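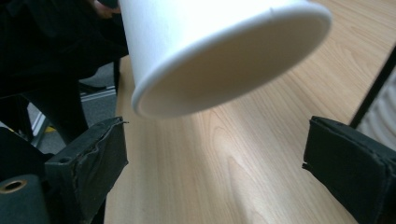 El club de los vasos boca abajo

Una conversación con Štefánia Vondráček, que coordina el taller de robótica de Plindau

Cuando llego al taller, Štefánia Vondráček me pide un momento, luego otro, y al final me acerca una silla y me dice que vaya preguntando mientras ordena, porque si espera a terminar no hablamos hasta la noche. Lleva cuatro cursos al frente del club de robótica de Plindau, que se reúne los domingos por la mañana y que este año se ha metido en un proyecto que, contado deprisa, suena a poca cosa: enseñar a un brazo a poner la mesa.

«Bueno, a poner la mesa entera no, no me pongas eso en el titular», me corrige riéndose. «De momento, vasos. Coger un vaso, darle la vuelta, dejarlo. Los chicos llegaron en octubre queriendo servir limonada y yo les dije que muy bien, que la limonada en junio, y que hasta entonces vasos de papel sin nada dentro.»

El vaso de papel blanco, liso y sin dibujos, se ha convertido en el protagonista del curso. Le pregunto por qué precisamente ese y la respuesta se alarga, como casi todas las suyas, y da gusto que se alargue. Empezaron con tazas de casa, cada una con su asa y su peso, y aquello era un lío. Después alguien trajo vasos de plástico transparente, que en las grabaciones apenas se distinguían. «El de papel es barato y es blanco, pero tiene su mala idea. Si aprietas de más lo arrugas, y si aprietas de menos se te escurre. A mí me parece un profesor estupendo, el vaso de papel. Ya quisiera yo tener su paciencia.»

El sistema se llama Umemel, nombre que salió de una votación en la que Štefánia asegura no haber participado. Los alumnos hacen la tarea ellos mismos con una pinza de mano que lleva cámara, y cada repetición queda grabada. Con esas grabaciones entrenan después el programa que mueve el brazo. Hasta ahora han reunido 763, de las cuales dan por buenas 400.

«Y te parecerá que es tirar casi la mitad, ¿no? Pues a ellos también les pareció, y se enfadaron muchísimo. Había domingos enteros que no servían: uno hablaba con el de al lado y se quedaba parado con el vaso en el aire, otro empezaba antes de tiempo... Y claro, el robot aprende también eso, aprende a quedarse parado. Lo entendieron el día que el brazo se detuvo a media maniobra y se quedó así, pensando en sus cosas. Se reían tanto que tuvimos que salir al pasillo.»

La pinza tiene los dedos negros, con los bordes deshilachados y el revestimiento levantado por arriba. Me dice que hay quien quiere cambiarlos antes de la demostración y quien se niega en redondo.

«Yo soy de las que se niegan, te lo digo ya. Si los cambiamos ahora, las grabaciones de antes son con unos dedos y las nuevas con otros. Además les tengo cariño. El primer juego lo pusimos nosotros con unas tijeras malísimas y quedó torcidísimo, y este lo montaron los mayores ellos solos. Cuando se caiga, ya veremos.»

Los mayores son el grupo de cinco alumnos que siguen desde el primer año y que ahora ayudan a los que acaban de entrar. A Štefánia se le nota el orgullo cuando habla de ellos, aunque enseguida se va por las ramas y me cuenta lo que costó encontrar una mesa que no cojease. La actual es de tono claro, con la veta marcada, y tuvo su importancia: sobre la anterior, que era blanca, el vaso blanco se perdía.

Volvemos al movimiento. Girar el vaso boca abajo, explica, es lo que peor llevaban.

«La gente lo hace sin pensar, con la muñeca, y con la pinza en la mano te das cuenta de que tu muñeca no llega, o que tienes que empezar con el codo ya levantado. Una alumna estuvo toda una mañana buscando por dónde agarrarlo. ¡Toda una mañana! Yo me acercaba, le preguntaba si quería ayuda, y me decía que no, que me fuera. Al final lo cogía más abajo que los demás y ahora lo hacen todos como ella.»

En junio presentarán Umemel en el encuentro de Hedanside, donde coincidirán con el club de Danladi, al que Štefánia llama «nuestros queridos rivales» con un tono que admite varias lecturas. Los de Danladi trabajan con piezas de madera, que no se arrugan, y eso, según ella, ya lo dice todo.

«Iremos a pasarlo bien, de verdad. Si el brazo coge el vaso, lo gira y lo deja en la mesa delante de todo el mundo, yo me vuelvo a casa contentísima. ¿Que no lo hace? Pues lo explicamos, que también hay que saber explicar por qué una cosa no sale. Eso sí, la limonada la llevamos igual, que la prometí.»

Le pregunto qué harán el curso que viene y me señala una caja llena de cucharillas. Suspira, se levanta a contestar el teléfono y, desde la puerta, me pide que apunte también que hay plazas libres y que no hace falta saber programar.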